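28th January

I have been growing chillies on the back bedroom windowsill for long enough to know better, and every January I forget all of it. The seeds go in too early, the seedlings shoot up like drinking straws, and by the time there is any proper light they are lying flat across the compost looking betrayed.

This year I sowed 13 seeds. Nine came up. I consider this a triumph, given that the packet was a gift from Branislav Slanina, who has the allotment two along from mine and keeps his seed in a coat pocket with his keys. He couldn't tell me the variety. "Hot," he said, and then, after some thought, "red."

So the nine are up, and the question is what to do with them. Last year I pinched out the tops at the third pair of leaves, as every gardening book tells you to, and ended up with short bushy plants that flowered a good month after everyone else's. My plan was to pinch half this time and leave the others alone. Nine doesn't halve, which I noticed with the scissors already in my hand. Five pinched, four left to do as they please.

The light is the other thing. I finally gave in and bought a grow lamp, a Vendeo, which cost me 60 pounds and turns the room the colour of a cheap nightclub. It came with a clip that doesn't grip anything thinner than a railway sleeper. At present it is tied to the curtain rail with garden twine, and the curtain has been told to stay out of it. I run it from breakfast until I go to bed. The neighbours opposite have been very polite about this and have asked me no questions at all, so I can only imagine what they have decided between themselves.

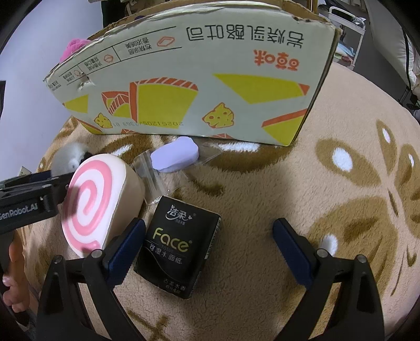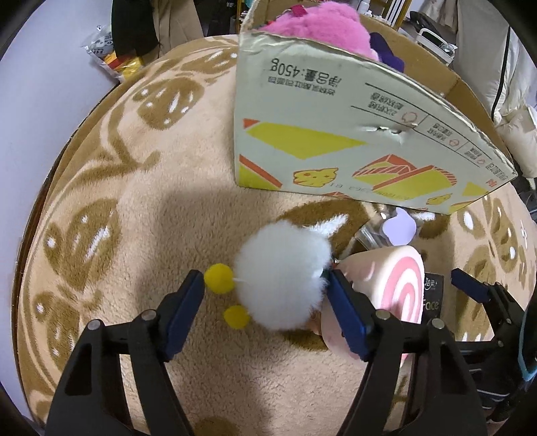 Anyway, compost. I used the last of a bag of Mwakalinga seed mix from the garden centre at Jakport, and it was full of bits of twig. I sieved it through the kitchen colander, a decision that was discussed at some length over dinner. The twigs have gone in the bottom of the bigger pots, where they can pretend to be drainage.

Watering I have more or less sorted. I stand the pots in a tray, pour a bit in, and tip out whatever is left when I remember, usually while holding something else. Chillies would sooner be a touch thirsty than soggy. I lost a whole tray to damping off two winters ago and I still talk about it more than is normal.

A few fungus gnats have turned up, as they do. I've hung one yellow sticky card by the lamp and so far it has caught three gnats and my sleeve.

No feed until they're in their next pots. Branislav swears by starting earlier, but he also swears by talking to them, and I have heard what he says.

The four unpinched ones are already taller, obviously. One of the pinched lot has put out two tiny side shoots and the rest are sulking. I'll pot them on when there are roots poking out of the bottom, and I need to find some bigger pots before then, as the ones in the shed have turned out to be mostly cracks. If anyone has a way of fixing a lamp to a curtain rail that doesn't involve twine, I'd like to hear it before the rail comes down.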